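The Snack Shelf at the Back of the Store

Eleven at night, the freezer aisle humming, one cashier on. The Gemon on our corner closes at midnight and the last hour is the best one. Fewer carts. Nobody in the way at the import shelf, which used to be three feet of soy sauce and stale wafers and is now most of an aisle.

I've been going there since April. First for flour, when there was no flour. Then for anything crunchy. Shrimp chips, seaweed rolls, the little hard peas with the green dust on them, a corn puff called Bronano that tastes of neither corn nor banana and costs less than a bus ride. Dinner, some nights. Not proud of it.

A lot of people seem to have done the same. Ask around and everybody has a bag they found this year. My neighbor's is a chili peanut. My sister's is a rice cracker with sugar frosting on one side, which she eats frosting down, so it hits the tongue first. Mine keeps changing.

Stores noticed. The manager at our Gemon says the import section carried 26 items last winter and he can't keep track now, the order sheet runs onto a second page and then a third. He gets it from Jatoi, a wholesaler out past the rail yard, two loading docks and an office with a space heater. I drove out there. They'll sell to anyone who buys a full case, cash or card, no returns.

Cases to the ceiling. Sunflower seeds, dried plum, haw flakes in those paper rolls like coins, potato chips in flavors you read twice. Cucumber. Braised pork. Lime. The cucumber is good — cool and a bit sweet, gone before you've decided. The woman at the desk told me they shipped 1,000 cases of it over the summer and ran out anyway. Next boat was late. Every boat was late.

That's the part shoppers don't see much. A bag of chips is mostly air, so it costs a lot to move for what it weighs, and when freight goes up the chips are the first thing dropped from a container. Sauce stays. Noodles stay. Jatoi went 15 weeks without a single carton of puffed anything. Then it all came together, in one load, and the floor was so full they parked the forklift outside in the rain.

So what do you buy? Depends how you eat. A few things I've learned, mostly the hard way.

Check the date before the flavor. Import bags often carry the day they were made, not the day they go off, and it's easy to panic over a perfectly fresh cracker. Look for the shelf life printed nearby, in months, and do the sum. The stick-on label in English sometimes does it for you and sometimes gets it worng.

Feel the bag. It should push back. A limp one may have a bad seal, and a bad seal means soft chips, and there is no saving soft chips. Well. Rice crackers can be saved. Low oven, 2 minutes, let them cool all the way before you bite. Seaweed too, but watch it, it goes from limp to burnt while you look for a towel.

Small bags over big. I know, the price. But the big ones go stale by the third night unless you live with teenagers.

Then the closing-up question, on which I have strong feelings. Rolling the top down and hoping is not a method. Twisting is worse, the foil cracks along the twist and lets air in. Fold the corners back to make a point, fold the point down, flip the flaps. Or use a clip, any clip.
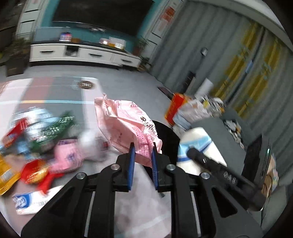 Corners are fine for chips, Brurel wrote back when I put the folding method in the newsletter, but with sugared things you want a jar, a proper one with a rubber ring, since foil never really shuts once it has been creased and sugar pulls in damp faster than salt. Fair. I moved the frosted crackers to a jar that same night and they were still loud a week on.

Jars cost money, though, and shelf space, and half the fun of the bag is the bag. I keep a few flat ones in a drawer. The colors, the lettering, a plum with a face. Can't read most of them. Don't need to, to know which one I liked.

Back at Gemon last night the peas were gone and so was the cucumber. A gap on the shelf, roughly an arm wide, with the price tag still clipped under it. New box on the floor waiting to be cut open, somthing with squid. The cashier said come back tomorrow, they'd have it out by noon. I bought two bags of Bronano and ate one in the car.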